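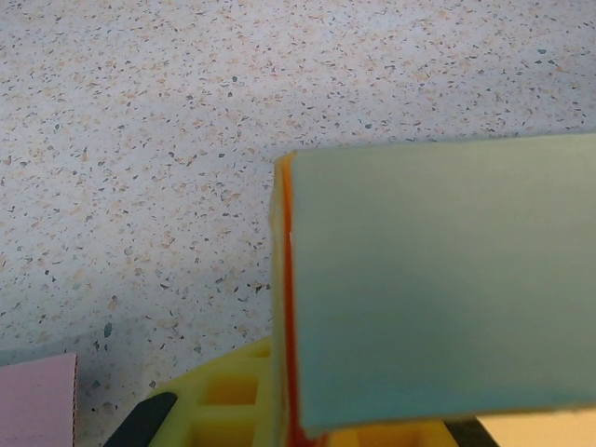
箱折りセル 保全・段取り担当(契約社員、正社員登用あり)

Plestholm株式会社 Firkby作業所

Firkby作業所では、紙箱の折り・組み立てを行うロボットセルの保全と段取りを担当する方を募集します。募集人数は2名です。対象となる設備は「Flillard」と呼んでいるセル1台で、ほかの設備を兼任することはありません。

仕事の内容

始業時にセルを立ち上げ、原点確認とグリッパの開閉確認を行います。その後、当日の箱に合わせて把持位置と開閉幅を設定し、試し折りをしてから引き渡します。運転中はセルのそばにいて、つかみ損ねや箱の引っかかりが出たら停止し、原因を調べて記録します。

箱は型によって折り筋の強さもフラップの形も違います。同じ型でもロットが変わると反り方が変わるので、設定値は前回の記録をそのまま使えないことがあります。そのときは値を少しずつ動かして、試し折りを繰り返します。急いで決める必要はありません。

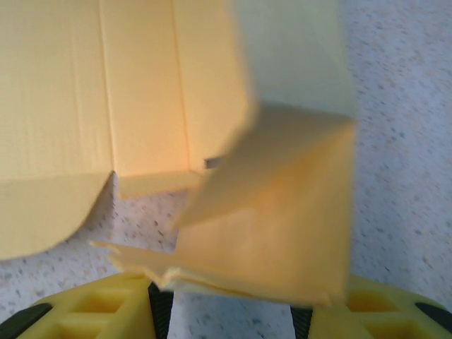
手首カメラの映像。淡い黄色の段ボール箱と、黒いゴムパッドの付いた左右の指。

指の点検と交換

グリッパの指は黄色の格子状の成形品で、内側に黒いパッドが付いています。この指の点検が仕事の大きな部分を占めます。開閉300回ごとにセルを止め、次の作業をします。

・格子の部分に割れや白化がないか、明かりを当てて見る
・パッドの浮き、めくれ、紙粉の付着を確かめ、乾いた布で拭く
・取り付けねじの合いマークを見る。ずれていれば締め直す
・左右の指を閉じ、先端の合わせを見る
・手首カメラのレンズを清掃し、基準画像と見比べる

指は左右同時に交換します。片方だけの交換はしません。交換後は閉じ位置の原点を取り直し、薄い紙を挟んで引き、両側の当たりをそろえます。慣れた人で交換から確認まで60分です。初めのうちはもっとかかりますが、それで構いません。

カメラの取り付け角度は、勝手に変えないでください。変更が必要と思ったときは班長に声をかけ、変更前の画像を保存してから作業します。
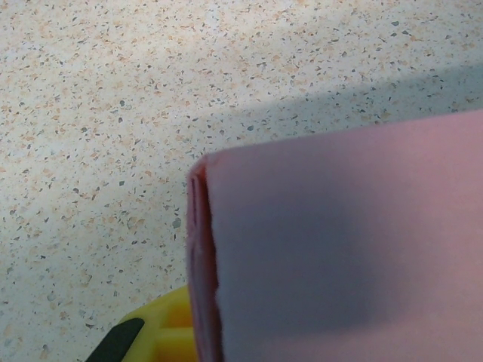 ピンクの材料の左端と指先。重なりの間に細いすき間が見える。

記録について

不具合の記録は共有の作業票に書きます。手順書は現在53項目あり、番号で引けるようになっています。作業票には手順書の番号、箱の型、指の交換履歴、そのとき変えた値を残してください。「調整した」だけの記録は差し戻します。文章のうまさは問いません。どの値をいくつからいくつにしたかが分かれば十分です。

手首カメラの画像は停止時に保存されます。つかんだ位置が縁からどれだけずれていたか、フラップがどちらに倒れていたかを画像で確かめ、票に貼ってください。 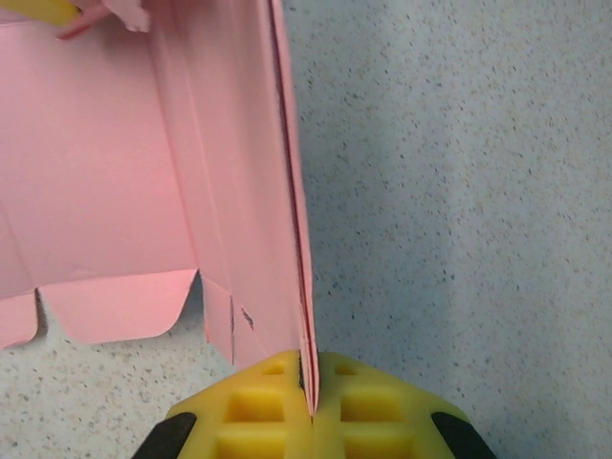
立てたパネルの縁をつまむ動作は、設定の差が出やすいところです。閉じ力が強いと紙に跡が付き、弱いと引いたときに滑ります。研修では、まずこの動作だけを繰り返し調整してもらいます。指の当たりを手で覚えてから、教示ペンダントの操作に進みます。

応募の条件

必要なもの
・六角レンチ、トルクドライバーなど基本的な工具を使えること
・日本語の手順書を読み、作業票に記入できること
・産業用ロボットの教示等に関する特別教育を修了していること(未修了の方は入社後に受講。費用は当社負担)

あるとよいもの
・グリッパや治具の調整経験
・包装機、製函機の保全経験
・画像の保存や整理に抵抗がないこと

プログラミングの経験は問いません。動作プログラムの変更は設計担当が行います。

勤務条件

勤務時間は8時30分から17時15分まで、昼休憩は45分です。夜勤はありません。保全の都合で終業が延びる日があり、その分の残業代は全額支給します。契約期間は6か月で、更新時に正社員登用の面談を行います。給与は経験により決定し、面接時に書面でお示しします。交通費支給、社会保険完備。作業着と安全靴は貸与します。駐車場あり。

セルの周囲は紙粉が出ます。紙粉でせきや肌荒れが出やすい方は、面接の際にご相談ください。立ち仕事が中心ですが、作業票の記入は座って行えます。

選考の流れ

書類選考のあと、作業所で面接と実技を行います。実技は、パッドの取り付けと合いマークの確認です。工具は当方で用意します。見学のみの希望も受け付けており、見学したから応募しなければならないということはありません。

入社は3月を予定していますが、前職の都合があれば調整します。

応募方法

履歴書と、これまで扱った設備を書いた紙(書式自由、1枚)を、Plestholm株式会社 Firkby作業所 採用係あてに郵送してください。職務経歴書は不要です。封筒に「箱折りセル応募」と朱書きをお願いします。届いた書類は選考後に返送します。

担当:Noemi Kasprzak(設備保全班 班長)
仕事の内容についての質問は、書類に同封していただければ担当から直接お答えします。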